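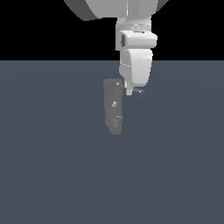
A simulated arm with its gripper over the gray test object, from the replay work at Plellcombe.

Wiesława Sadowski had put the kettle on before I had my coat off, and she was well into the story before it boiled. She looks after the handling arms at Plellcombe, where a fault last August kept her and her colleague Dariusz Ostrowski busy for the better part of the month. She tells it the way some people tell you about a difficult relative, with plenty of sighing and a good deal of affection.

"It let go," she said. "That's the whole complaint, when you write it down. The arm picked up a canister, carried it over the bench, and let go of it. We had 273 clean lifts in the log before that one, so you can imagine we'd all gotten rather fond of it."

The canister landed on the floor on the far side of the guard, which was shut, and the worst of the damage was a dent and a long afternoon of paperwork. But the guard had been open earlier that same morning, with Ostrowski leaning in to wipe down a sensor, and that's the part she still comes back to. "I kept thinking about his hands," she said. "He told me to stop thinking about his hands. I said I'd think about what I liked, thank you."

They locked the arm out that day and didn't run it again until they had an answer. All the digging was done in simulation, lift after lift, with a stand-in object and a plain floor and nothing else to get in the way. Ostrowski (who had joined us by then, and had found the cookies) did most of the setting up.
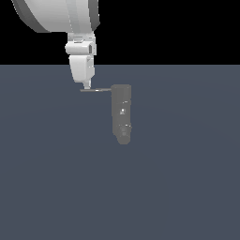

"I was sure it was the motor," he told me. "I'd have bet my car on it! I spent four days on that motor, and it was fine, it was a lovely motor." What he found in the end was a setting. After a brief dip in power, the gripper controller would restart by itself, and when it came back up it went to its default position. The default position was open. The rest of the arm never noticed, so it carried on along its path as if it still had something in its fingers.

He ran the restart 100 times in the simulator, at different points in the lift, and the object dropped every time. Sadowski remembers him coming down the corridor to fetch her, grinning all over his face, and then remembering what it meant and trying to look serious about it.

I asked whether anyone had known about the default. She took a while over that one, and refilled my cup while she thought. It was in the manual, she said, in a table near the back, and she had read that manual, and she had read that table. "I read it as a thing about starting up in the morning. Of course you'd want the fingers open in the morning. I just never pictured it waking up halfway across the room with its arms full."
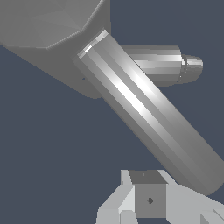 The repair itself took less time than the lunch they had afterward. The gripper now holds its last position after a restart, the arm stops dead if it loses touch with the controller for even 40 milliseconds, and a person has to walk over and clear the stop by hand. The sister site at Prastcombe had the same setting on its own arm and changed it that week, after what Sadowski calls "a very short phone call."

There's one change she is prouder of than the rest, and it's a strip of yellow tape. It marks out the floor under the whole carrying path, well past the guard, and when the arm is powered up you don't stand on the inside of it, whoever you are and however quick you mean to be. Ostrowski grumbled about it for a week or so. She has since caught him telling a visitor off for having one heel over the line, and she was so pleased that she went back to her desk and didn't say a word.

The dented canister is on the shelf above her kettle, with the spare teaspoons in it.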